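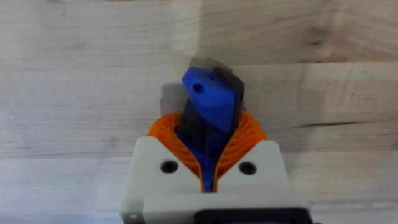
Según Negin Zamani, la cama supletoria se abre en dos minutos y por la mañana se recoge sin mover la mesa, y con eso el apartamento de Lukitz les sirvió para toda la familia.

Apartamento Lukitz – alquiler vacacional en Gedero

Tiempo de lectura: 2 min

El apartamento Lukitz está en la segunda planta de una casa de pueblo en Gedero, a 415 metros del puerto. Tiene un dormitorio con cama doble, un salón con cama supletoria, cocina y baño con ducha. Se alquila por noches, con una estancia mínima de dos.

Equipamiento
Cocina con placa de inducción, horno pequeño, nevera con congelador y cafetera italiana. Lavadora en el baño. Wifi en toda la vivienda. El aire acondicionado está solo en el salón – el dormitorio tiene ventilador de techo. Se entregan sábanas y una toalla grande por persona; las de playa no están incluidas.

Precios
En temporada baja, 158 euros por noche. La semana completa fuera de julio y agosto tiene una tarifa cerrada; consúltela antes de reservar por noches sueltas. El paquete de tres noches en mayo cuesta 449 euros, con la limpieza final incluida. La tasa turística se paga a la llegada.

Llegada y salida
La entrada es a partir de las cuatro de la tarde y la salida, antes de las once. Las llaves se recogen en la oficina de Asadi, en la misma calle. Si el autobús de Tresum llega después del cierre, avise el día anterior y le daremos el código del cajetín.

No hay ascensor. La escalera es estrecha en el último tramo y no se recomienda subir maletas muy grandes – abajo hay un cuarto cerrado donde se pueden dejar, junto con bicicletas y carritos. Se admite un perro de tamaño pequeño, previa consulta.

Cancelación gratuita hasta 14 días antes de la llegada. Después se cobra la primera noche.

Categoría: Alojamientos / Apartamentos / Costa

También en Gedero
Estudio Asadi, planta baja con patio
Casa Tresum, cuatro dormitorios
Aparcamiento por días junto al puerto
Alquiler de cunas y tronas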